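Nosbridge Sewing and Mending Circle – minutes, 2024-07-15

I took the notes again, so blame me for the spelling. We had 13 people in the room, plus Rima Nseir on the phone from her sister's kitchen with a blender going, which was lovely!

First up was the fall swap. Bellik Hall wants $216 for the afternoon, up quite a bit from last time, and that got everybody talking at once. I said we could charge at the door. Somebody else wanted a bake table (there is always somebody who wants a bake table, and I'm fine with it, I like cake). We went back and forth on whether people should bring fabric by weight or just by the bag. 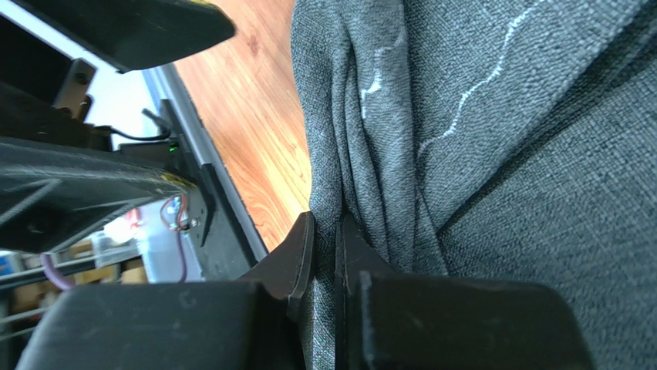
Widad Boutros thought by the bag was asking for trouble, since last year one bag was a grocery sack and another was pretty much a duvet cover. She'd go by weight and borrow the kitchen scale from the school on Cindon Street. That carried, with two against.

Next, the lending shelf. Seven books are still out, including the Lumbantobing pattern book that I've been wanting since spring – if it's under your couch, please look! I'm going to send a reminder before August and after that I'll start calling. We also agreed no more lending the good shears, full stop. I lost that vote and I'm still a little sore about it. 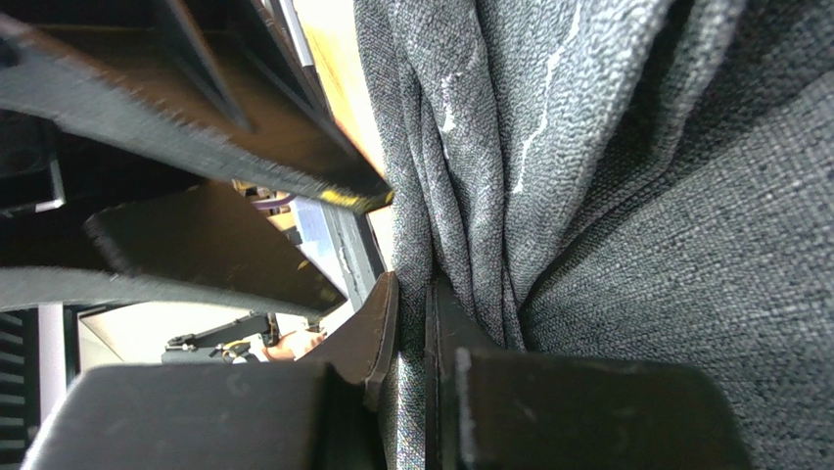 Could the books go out for longer in summer, Rima asked, when half the circle is away anyway? Yes, we said, some 7 weeks instead of the usual four, and back to normal once the schools open.

Then we spent way too long on the beginners' evening. I'd like to start them on hems, plain straight ones, with nothing stretchy. The other camp wants tote bags because people go home with a thing they can use.
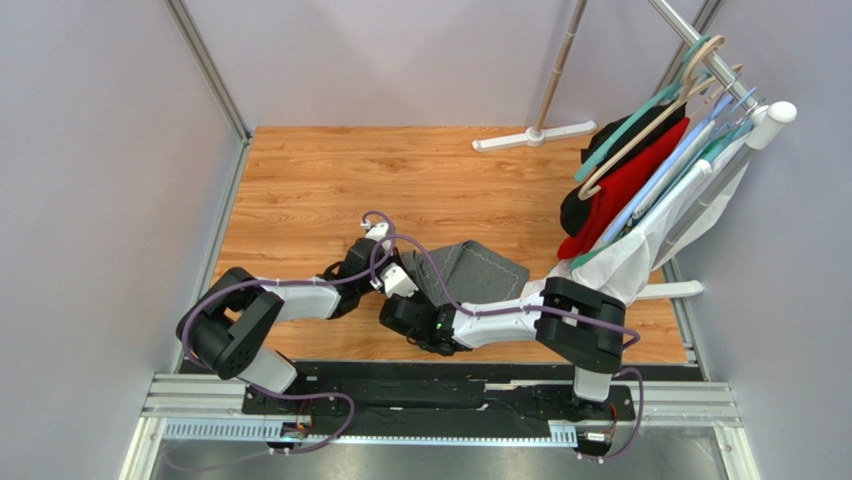 I can see it, I really can, but handles are fiddly and I remember crying over mine. We settled on hems the first night and totes the second, and I'm down to write the handout. Widad is bringing spare needles and thread.

Tea money is fine. The back window still sticks – please don't force it. Next meeting is in August, same room, and I'll email the date once Bellik Hall gets back to me.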